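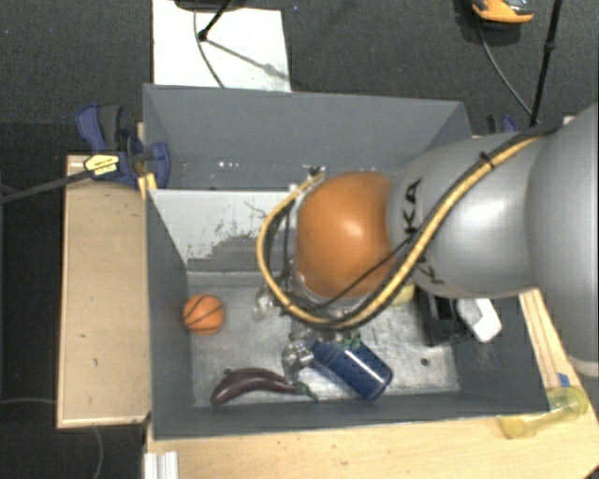
Scraped coating in a grey open-top bin - repaint, line it or leave it?

Storage and Tidying > Bins, Boxes and Crates
Replies: 12 | Views: 2,066

fennad
Posts: 38
I'd like some opinions on the grey bin. It's the open-topped rectangular one and it gets a mixture of things in it. At the moment that means a small toy basketball, an aubergine and a bottle, plus other bits. The contents change all the time.

The outside is fine. My trouble is the pale panel inside, below the far wall, where the coating has been scraped back to a ragged darker patch with scratches through it. The floor is scuffed and smudged as well but I'm less bothered by that, it's metallic looking and was never going to stay smooth.

What I've thought of so far:
Sand the patch and repaint the whole panel
Cut a mat to cover the panel and the floor
Leave it alone

I have half a tin of Plitutness grey in the shed, satin, bought for a radiator. Would that do?
Fenna

JhairS
Posts: 711
Leave it alone. It's a bin.

meenakshi_r
Posts: 154
I wouldn't leave it if food goes in. Scraped coating carries on lifting at the edges, and a ragged edge is the worst sort for that. Can you get a fingernail under it anywhere? If you can, it wants sanding back until you can't.

Plitutness satin is all right on radiators, I've used it on two of ours. I don't know how it would stand up to things being dropped on it. The tin says not for surfaces in contact with food, or mine does.

fennad
Posts: 38
Yes, I can get a nail under it along the top edge of the patch. The bottom edge feels flat.

Meenakshi, thanks, I hadn't looked at the tin. Just been out to check and mine says the same.

JhairS
Posts: 711
An aubergine has a skin on it and you wash it before you eat it. I still say leave it. Every bin I've painted on the inside has looked worse within a month than it did before I started. Paint on an inside face that gets knocked will chip, and then you've got chips as well as scratches.

divya.bhat
Posts: 402
Jhair is right about the chipping but I'd go for the mat. We had three steel bins in the school kitchen with the same wear and lined all of them with Noren ribbed matting. You buy it off the roll and cut it with a Stanley knife. It comes out for washing.

Measure the floor at the bottom and not at the rim. Yours looks as if the far wall leans outwards and the left side narrows going down, so a mat cut to the size of the top will ruck up in the corners. I made a template out of a cereal box, taped together. Took one evening for all three.

It does hold water underneath if you put it back damp. Dry both sides.

sontrinh
Posts: 67
What is the dark round spot on the floor, lower right? If it's a drain hole you don't want a mat over it. If it's a rust spot I'd deal with that before doing anything to the panel.

fennad
Posts: 38
Good question. I had assumed it was a mark. I'll have a look when I've got everything out.

Divya, how thick is the Noren stuff? The basketball rolls about and I wouldn't mind something with a bit of grip.

divya.bhat
Posts: 402
There are two thicknesses. We used the thin one. The thick one won't lie flat until it's been down for a week with something heavy on it, and it curls up again after washing. A small ball will stay put on the ribs if you lay them crossways to whichever way the bin tips.

Kamath's had it by the metre when I last went in, back wall past the shelving brackets. They cut it for you but not very straight, so ask for extra.

meenakshi_r
Posts: 154
You still need to do the patch first, mat or no mat. Otherwise it flakes behind the mat and you don't find out until you lift it.

What I'd do:

Empty the bin and wash it with washing-up liquid, then rinse and let it dry overnight.
Mask round the patch, leaving a good margin.
Start with 180 and take the ragged edge down until it's level with the bare part.
Go over it with 400, then finish with 2,000 wet.
Wipe with a damp cloth, then a dry one.

No paint after that. It'll be two shades of grey, but smooth.

JhairS
Posts: 711
2,000 grit on a bin? That's what you'd use on a car. Stop at 400, you won't feel any difference and neither will the bottle.

meenakshi_r
Posts: 154
I had some left over and it took me five minutes. Fine, 400 will do. I like mine smooth because it wipes clean more easily.

sontrinh
Posts: 67
Wear a mask for the dry sanding whichever grit you stop at, and do it outside. You don't know what the coating is.

I'd also think about what goes in together. Hard things and soft things in one bin is how my aubergines end up bruised. I keep a cardboard tray at one end for veg and anything else that marks, and bottles lie down at the other end. It doesn't do anything for the panel, but it saves the food.

JhairS
Posts: 711
Or keep the veg in the kitchen.

fennad
Posts: 38
Update. I emptied it this morning and washed it. A lot of the smudging on the floor came off and the scratches didn't, as expected. The dark spot is a mark. I rubbed it with a scouring pad and it got fainter, so not a hole and I don't think it's rust either. It feels level with the rest.

I've sanded the ragged edge with 180 and then 400. Sorry Meenakshi, I didn't have any finer. The patch is bigger than it was, which I didn't love at first, but I can't get a nail under it now. I'm leaving the Plitutness for the radiator.

Kamath's are out of the thin Noren until November. They offered me a Gukum mat instead, smooth on one side and dimpled on the other. Has anyone used it?

divya.bhat
Posts: 402
Only under a dish rack. It was fine for that. It smelled of rubber for a good while, so air it before you put food on it. I'd wait for the Noren myself, but I'm not the one with the ball rolling about.

sontrinh
Posts: 67
I've got Gukum in two drawers. Dimples up, and it's easy to cut with kitchen scissors. It does stretch if you pull it while you're cutting, so mark it out flat and don't lift it. Mine has gone a bit yellow at the front where the sun gets it.

fennad
Posts: 38
Thanks both. I'll put a bit of old towel on the floor for now and see if I still want a mat by the time the Noren's back in. Template is made in any case, out of two cereal boxes.

JhairS
Posts: 711
So you've sanded it and put a towel in. That's close enough to leaving it alone for me.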